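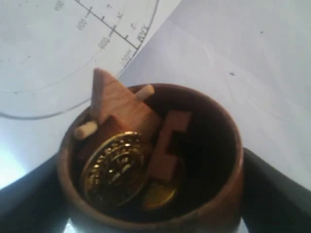 Finish for wooden cups and bowls that get handled a lot?

millrace22
Posted Tue 31 January
I turn small cups and shallow bowls, mostly walnut, and sell a few at the Pretham market. Up to now I've used plain mineral oil. It looks good for a month and then goes dull, especially on the inside. What are people using that holds up? These are for dry stuff, mostly keys, dice and game pieces. Not for drinks.

Thevar
Tung oil, pure, thinned for the first coat. Four coats, a full day between each. Then leave it alone for three weeks before you sell it.

dumosstead_shop
Three weeks is overkill for something that holds keys. I use shellac inside and out, two coats, and rub it back with a gray pad. Dry the same afternoon.

Thevar
Shellac scratches white the first time somebody drops keys in it. I've had them come back.

dumosstead_shop
Then it was too thick. Mine don't.

kerunau_lathe
What grit are you stopping at, millrace? If the inside is going dull it may be the sanding. End grain at the bottom soaks up oil much faster than the walls. I go to 2000 down there and stop at 400 everywhere else.

millrace22
320 all over. I hadn't thought about the bottom separately. It does go darker than the sides.

kerunau_lathe
That's normal for end grain. Sand it finer and it will even out some.

oldbench1742
Hardwax oil. One coat, wipe it off after 15 minutes, second coat the next day. Costs more per can — but you use very little. Buy the small can, because it skins over once it's open.

Thevar
Fine on the outside. Getting the excess out of a deep cup is a pain.

oldbench1742
Rag on a dowel.

millrace22
Thanks all. I'll do one in tung and one in hardwax and post both in March.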